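首页 新闻 社区 生活 天气 更多

社区图书馆延长夜间开放，老读者说“总算不用赶末班车了”
2025年8月　记者 Danilo Galang
最后更新：18:40

住在普卢克维尔（Plukville）的人大概都记得，从前一到傍晚六点，镇图书馆就要熄灯关门，下班后想借本书的人只能隔着玻璃望一望书架。从本周起，这种情形有了改变：图书馆宣布，周一至周五的开放时间延长到晚上九点半，二楼自习室也同步开放，读者凭借书证即可入座，不必提前预约。

馆长萨拉玛图·温贝（Salamatu Wumbei）在门厅里接受采访时，手边还放着一摞刚归还的小说。她说，这件事其实从一月就开始商量了，当时馆里发出问卷，收回910份，其中774份希望晚上能多开几个小时。“大家写得很认真，有的人背面都写满了，我们一张一张看完，心里很感动，也觉得再拖下去实在说不过去。”
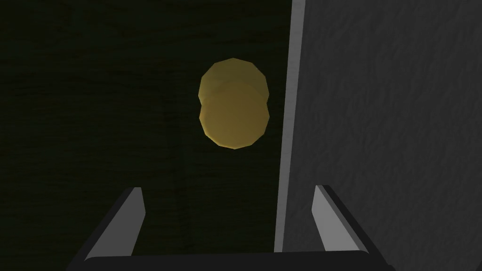 夜间时段的人手由馆内员工轮班承担，另外新聘了两名兼职馆员。邻近的加斯托德科姆（Gastodcombe）居民也可以办理借书证，手续和本镇居民一样，带上身份证件和一份住址证明就行。温贝还提到，馆里今年上半年新添图书2,961册，童书占了不小的比例，家长晚饭后带孩子过来慢慢挑，时间上也宽裕多了。

记者在开放首晚八点多走进阅览室，靠窗的座位已经坐满。一位在面包房上班的读者说，她以前总是趁午休跑来，翻不了几页又得往回赶，如今可以安安稳稳读完一章再回家。她正在读一本讲园艺的旧书，打算秋天在阳台上种些香草，还热心地向记者推荐了其中讲薄荷的那几页。

图书馆提醒，周末开放时间暂时不变，夜间还书请走东侧小门，儿童阅览区晚上八点半先行关闭。

上一篇 下一篇 返回顶部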